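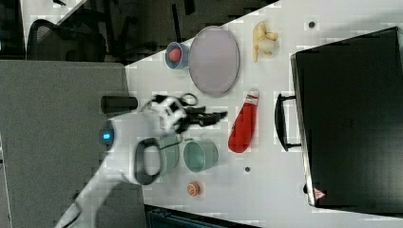
White tabletop with an office chair behind it

Kitchen Gadget Claims: Your Questions
Answered by Iraklis Panagiotou for the Sosstead Home Cooks' Circle

Do I need a special pan for eggs?
No. I have cooked eggs in the same cheap skillet for 18 years. Low heat and enough butter do the work, whatever the box says about diamonds or volcanic stone.

Are "lifetime" nonstick coatings worth the extra money?
Read the warranty before you pay. The last one I read covered defects, did not cover wear, and wanted the pan mailed back at my own cost. A coating that gets used will wear. I'd buy the cheaper pan and replace it.

What about the Nimport smart scale?
Evanthia Ververidis tried one for a month and went back to her old one. The app wanted her email before it would weigh flour. It was accurate enough, but so was the old one.

Is a 300-dollar knife sharper than a 30-dollar knife?
On the first day, maybe. After that it depends on who sharpens it. Most people who write to us about expensive knives have never sharpened anything.

Which tools do you tell new cooks to buy?

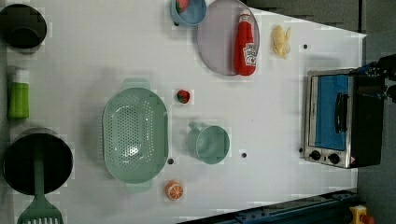 Starter sets are where I get grumpy. They're sold by piece count, and the count gets padded with measuring spoons and clips. Buy one thing at a time, when a recipe sends you looking for it. A big pot earns its shelf space, and so does a large oval colander like the mint-green one, which is a good shape for greens as well as pasta. A slotted spatula is useful too. I would not pay extra for any of them to match.

Do you take money from manufacturers?
No. Shenoy offered us 2 free blenders last March and we said no thanks. Thanasis Alexiou is still sore about it.

Does a garlic press ruin the flavor?
I've heard this for years, mostly from people selling graters. We ran a blind tasting with 4 sauces, and Dionysis Karras, who was sure he could tell, picked wrong. It was a small test – don't quote it as science.

Can you recommend a store?
We don't. Prices change too often, and a "sale" price is often just the price.

How do I send in a question?
Drop it in the box by the door before Friday's meeting. Tell us what the gadget promised and what it did. Photos of the packaging help.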